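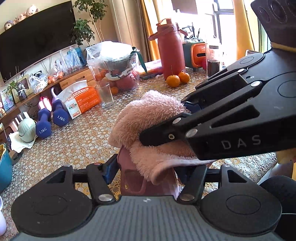 Rooms in Use: The Living Room

Home Collections Gallery Reading Room Visit Contact

The Goodall Center for Household Studies maintains a continuing record of domestic rooms as they are arranged and used from day to day. The present page belongs to the series Rooms in Use and is given to the living room, the part of the home in which storage, display, laundry and leisure most often share the same few surfaces. Page last revised December 18, 2020.

The Center holds 271 entries in the series, of which 162 concern living rooms. They come from households in Ollen, Valano and the surrounding district. Entries are identified by room and by principal object, and the names of residents are withheld in every case. Contributors are asked to leave the room as they would have it on an ordinary day. Furniture is not moved and shelves are not cleared in advance.

Entry 30. Living room, Valano. Folded towel and pouch.
Pale pink towel with a fluffy pile, folded over on itself, and a darker mauve-pink fabric pouch with a rectangular seam on the front. Behind them, a table with a lace cloth patterned in small white and gold circles, and a light wooden TV cabinet with drawers.

Notes to the entry

Towels. Household linen appears in the living room more often than the floor plan of a home would suggest. Folding calls for a clear surface at a comfortable height, and in many apartments the main table is the only one available. In the Center's records the towel is commonly entered together with whatever small textile is handled at the same time. The pouch in Entry 30 has been catalogued under "small fabric goods, unspecified," a heading that staff use when the purpose of an article has not been recorded.

Pile and fold. A towel with a raised pile does not keep a sharp crease. The loops stand out along the line of the fold, and the finished stack is rounder and taller than one made with flat-woven cloth. Several contributors to the Fetel survey reported that they fold such towels in thirds to fit a shallow drawer, and others prefer to roll them. The Center makes no recommendation between the two.

Table covers. The cloth in Entry 30 is indexed under "lace, small repeating motif." Covers of this general kind are well represented in the Valano material. Some households keep one in place all year and lay a second, plainer cloth over it for meals. Others bring out the lace for guests and holidays. The index records the type of pattern only, and dates of manufacture are not given unless the household has supplied them.

The television as a shelf. The row of plush toys along the top edge of the large black television, among them small bears with beige, brown and gray faces, is one of the more engaging features of this entry. Older sets had a deep casing on which ornaments could be stood, and the practice is well documented in the Center's earlier files. With a flat screen the available ledge is narrow, and the objects chosen for it tend to be light and soft. Entry 30 is filed with 12 others under the cross-reference "Display, above screen."

Framed pictures. Two frames stand at the left of the room, one leaning near a small plant with spiky leaves. The placement of family and commemorative pictures close to the television is frequent in the series. The Center does not reproduce or describe the content of frames belonging to private households.

Plants. A taller leafy plant rises against the wall to the right of the television, with thin branches reaching toward the ceiling. Species are entered in the catalog when the contributor is able to name them. No name was supplied for either plant in this room.

Fruit and bags. Among the clear plastic bags on top of the cabinet is one with a few small oranges. Food kept in the living room is a subject of its own in the collection, and readers with an interest in it are referred to the gallery page Between Kitchen and Table. Fruit is by far the most common item, followed by wrapped candy and tea.

Cabinets. Low cabinets in light wood form the largest single group of furniture in the series. The drawers generally receive what has no other settled place in the home: instruction booklets, cords, candles, playing cards, spare buttons. The top surface is subject to the most frequent change of any in the room. Where a household has contributed twice, in June and again in winter, the contents of the cabinet top have usually been replaced in part, and the larger objects – the television, the plants, the frames – have remained where they were.

Using the gallery

Entries may be consulted in the reading room by appointment. The printed index is arranged first by room, then by principal object, then by town. Readers looking for textiles should begin with the heading "Linen, household" and continue to "Small fabric goods." Cross-references are given at the foot of each index card and are reviewed once a year.

Reproductions are available for teaching and private study. Requests should state the entry number, the intended use and the number of copies required. The Center replies in writing, normally within 12 working days. Reproductions for sale or advertising are not permitted under the terms agreed with contributing households.

Contributing a room

Households in Ollen, Valano and Fetel are invited to take part. A contribution consists of one or more pictures of a room in ordinary use, a completed room sheet and a signed release. The room sheet asks for the principal object, the main pieces of furniture and any details the household wishes to have recorded, such as the age of a tablecloth or the origin of a cabinet. Blank answers are acceptable. Contributors may withdraw an entry at any time by writing to the Center and quoting its number.

Objects themselves are not accepted. Offers of furniture, linen or ornaments should be directed to the Fetel Town Museum, which keeps its own collection and has its own terms of acceptance.

Comments (4)

Reader in Ollen
My grandmother had a cloth very much like that one and it never left the table, summer or winter. We ate on top of a clear cover. I would be glad to see more of the Valano tables if they can be shown.

lacekeeper
Is there any way to search the index by pattern? I am trying to match a cloth with small circles and the heading "lace, small repeating motif" must cover a great many.

Goodall Center
Pattern cannot be searched separately at present. Reading room staff will be pleased to bring out the relevant cards if notice is given with the appointment request.

T. from Fetel
The bears are the best thing on this page. Ours sit on the bookcase, as they kept falling off the TV. Also, thirds for towels, always.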